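Subject: Re: [ancombe-users] Nightly sync stops at 603 records

On the Girdale build, 16:03 last night, someone wrote:
> Since moving to Vultance 7 our nightly sync stops after 603 records.
> No error in the log, exit code 0. The source table has 1716 rows.
> Page size is the default. Is this a timeout?

It isn't a timeout. A timeout would give you a nonzero exit code and a line in the transport log.

Version 7 changed how the reader treats an empty cursor field. Older versions fell back to the row ID. The new one takes an empty cursor as end of data and closes cleanly. Look at row 604 in your export. I expect the modified date is null.

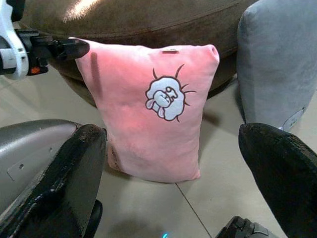
To confirm, run the sync by hand with the trace level at 16 and search the output for "cursor end". If the row ID printed next to it matches your last good record, you have the same problem we had in January.

There are two ways out. The first is to fill in the null dates at the source. The second is to set cursor_fallback to rowid in the Lumanlan connector file and restart the reader. The setting is ignored on a reload.

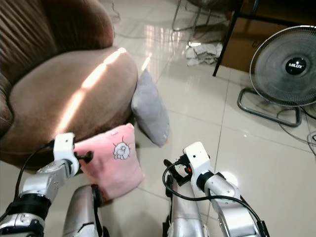
Clear the saved cursor before the next run, or the reader will resume from the old position and report success with zero records. The file is in the state directory and is rebuilt on start.

We have not tested the fallback with more than one reader on the same table.

> Also, does the row count in the summary include skipped rows?

No. Skipped rows are only in the trace.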